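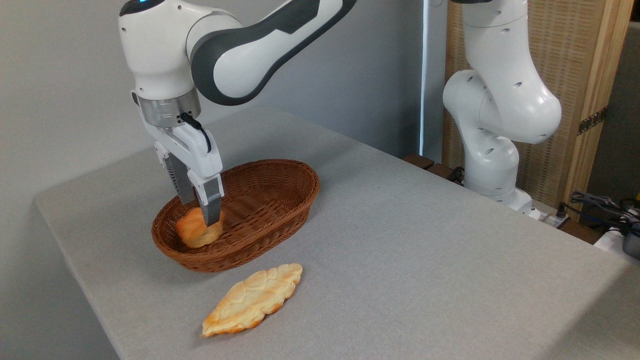
Greifer am Brötchenkorb, Tisch mit hellgrauem Stoffbezug.

Zwischenbericht an die Filmförderung, Mai 2024
Projekt: »Drusiven«, Spielfilm, Science-Fiction, Postproduktion
Berichterstatterin: Yvette Campbell, Produktionsleitung

Stand der Dinge

Der Rohschnitt liegt vor und dauert 177 Minuten. Der Regisseur Zixuan Fang hält das für knapp. Im Fördervertrag stehen zwei Stunden, und wir haben ihm die betreffende Seite inzwischen zweimal ausgedruckt. Die nächste Fassung wird kürzer, das hat er schriftlich zugesagt, allerdings ohne eine Zahl zu nennen.

Von den 258 geplanten Effekteinstellungen sind alle bis auf sieben beim Studio Zenus in Arbeit oder abgenommen. Die fehlenden sieben gehören sämtlich zum Finale auf dem Frachter »Carrier«, dessen Innenleben im Drehbuch mit dem Satz »ungeheuer groß, aber intim« beschrieben ist. Zenus hat um Präzisierung gebeten. Die Präzisierung lautete: »intimer«.

Das große Geheimnis

Wie Ihnen vermutlich nicht entgangen ist, kursiert im Netz seit einigen Wochen das Gerücht, die Figur Jurnier überlebe den zweiten Akt nicht. Wir kommentieren das nicht. Anmerken möchten wir nur, dass die Figur auf dem von uns selbst veröffentlichten Teaserplakat für das Finale zu sehen war — das Plakat wurde ausgetauscht, der Schaden hält sich in Grenzen, und die Seitenaufrufe waren die besten seit Projektbeginn. Die Verschwiegenheitserklärungen haben wir trotzdem neu verschickt.

Kosten

Der Nachdreh der Kantinenszene war mit 4000 Euro veranschlagt und hat 4000 Euro gekostet. Wir bitten, diesen Vorgang zu würdigen, er dürfte in diesem Projekt ein Einzelfall bleiben. Die Mischung wird teurer als geplant. Ein überarbeiteter Kostenplan geht Ihnen gesondert zu.

Nächste Schritte

Feinschnitt und Musikaufnahmen laufen parallel. Die Bildabnahme ist für November vorgesehen. Offen ist die Frage des Titels: Der Verleih findet »Drusiven« unaussprechlich und wünscht bis zur Testvorführung drei Alternativen. Herr Fang hat bisher eine eingereicht, sie lautet »Drusiven II«.

Wir bitten um Freigabe der nächsten Rate.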